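Counter signs that stay upright: wood base, paper notice, ad card

Coffee Shop Owners Board > Front of House > Counter and display

Masusness
Original poster
1,886 posts
5 Dec 2018

We have a small roastery cafe and I'm trying to sort out the sign on the counter. It's one dark wood base with a slot along the top, and it holds two things side by side. On the left is a glossy ad card for a product in a little bottle. On the right is a plain paper notice in Chinese that says customers with iron deficiency or low blood sugar should be careful with coffee.

The card is fine. It's stiff and stays where you put it. The paper is the problem. It's regular printer paper and by the afternoon it has slid down on one side or started to lean back. Whoever is on the counter pulls it up by the top edge, pushes it back in, and it does the same thing again the next day.
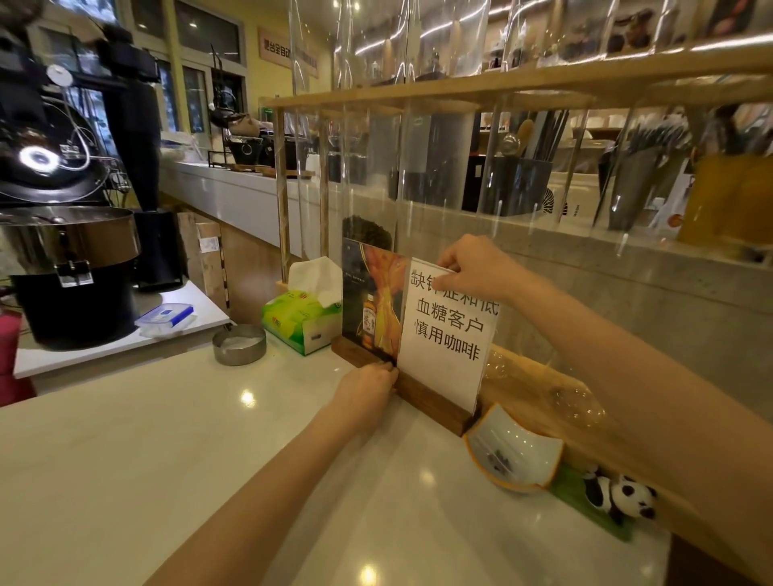

What I would like to know is whether people laminate these, print on heavier stock, or get a different holder. I'd like to keep the base. I like the dark wood and it was not cheap. The notice has to stay too. We have regulars who asked for it, and I would sooner have it out than explain it at the register every time.

Second question is where to put it. Right now it stands in front of the beans, with the tissues on one side and a dish and a panda figurine on the other. I can move any of that.

Sisska
Member

Heavier stock. We used printer paper for our allergy notice and had the same trouble. Went to a light card from the office supply store and it has stood straight since April. The printer complained about the thickness, so feed it one sheet at a time from the back tray if yours has one.

I wouldn't laminate. Under counter lights a laminated sheet throws glare and you can't read it from the customer side. It also curls if the edges aren't sealed well.

Lendeo
Member

Disagree on laminating. Get the matte pouches and there is no glare to speak of. Paper next to a coffee counter gets splashed. I was reprinting ours all the time until I laminated it, and now I wipe it down with everything else at close.

Trim it so there's a narrow clear border left all the way around. If you cut right up to the paper the water gets in and you have a gray edge in a week.

Sisska
Member

Matte pouches are better, I'll give you that. They still add thickness on both sides and not every slot will take it. Masusness, measure the slot first.

Fung
Moderator

Before you buy anything, take the sheet out and look at the bottom edge. If it has been pushed in and pulled out every day, the bottom edge is soft and wavy and it won't stand up in anything. Cut a strip off the bottom with a paper cutter and put it back. Or print a new one, it's one page.

Also check that the slot is clean. Coffee dust and chaff get in there. I run the edge of an old gift card along ours.

On placement, I would want to see more of the counter. From what you wrote it sounds like the sign is competing with a lot of stuff. Which side do people order from?

Masusness
Original poster

Fung, you were right about the bottom edge. It was chewed up pretty badly. I printed a fresh one and it's already better, though it still wants to lean if it isn't seated all the way down.

Cleaned the slot too. There was a fair amount of chaff in it.

People order from the front and the line goes off to the right. Behind the sign there's a wood rack with a row of clear tubes, then the tools and the grinder. You can get a better idea of the right side of the counter from this one. 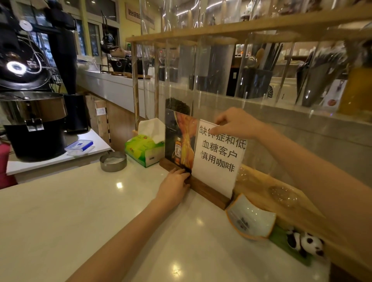

Seating the notice in the base, with the tube rack behind.

Lendeo
Member

Thanks, that helps. I'd take the tissues and the ashtray away from the sign. The tissue box is green and white and it pulls your eye to the left. Put the tissues where people pick up, where they need them anyway.

The ashtray I would take off the counter completely. Even if it's just for scraps, people see an ashtray beside coffee and think of smoke.

Sisska
Member

I'd leave the tissues. People want a tissue while they're waiting to pay and if the box is somewhere else they ask for one. Agree on the ashtray. A small lidded tin does the same job.

My bigger issue is the ad card. You have a dark glossy picture with orange and gold in it standing right beside a white sheet with black letters. Everyone looks at the picture first. If the notice matters, give it its own holder and put the card farther down the line.

Masusness
Original poster

I thought about splitting them up. The trouble is that a second holder takes up room and I need the space in front for setting down cups. The notice is in very large type, so I don't think anybody misses it.

The panda stays. Kids talk to it.

Fung
Moderator

Large type is good. You could still swap the two so the notice is on the left. If the line goes off to the right like you said, then people standing in it are looking back at the sign from that side, and I'm not sure which one they see first. Try it for a few days each way.

I would also move the beans a little farther back from the card. They're good to look at and right now the card is in the way of them.

Lendeo
Member

Is the notice only in Chinese? If you get other customers, a smaller line in English at the bottom wouldn't hurt. Same sheet, no extra holder.

Masusness
Original poster

Only Chinese for now. Nearly all of our customers read it. I could add English when I print the card stock version, there should be room if I bring the type down a size.

Plan so far: card stock first, like Sisska said. If it gets splashed and looks bad I'll try the matte pouches, but the slot is narrow and I don't want to force it. Ashtray is going. Tissues I'm leaving until I see how the swap works.

Sisska
Member

Print two or three copies while you have the card stock in the printer. Keep the spares flat in a drawer. Ours were rolled up behind the register and they never did lie flat again.

Fung
Moderator

Moved this over from General since it's mostly about display. Masusness, post back when you've tried it both ways around.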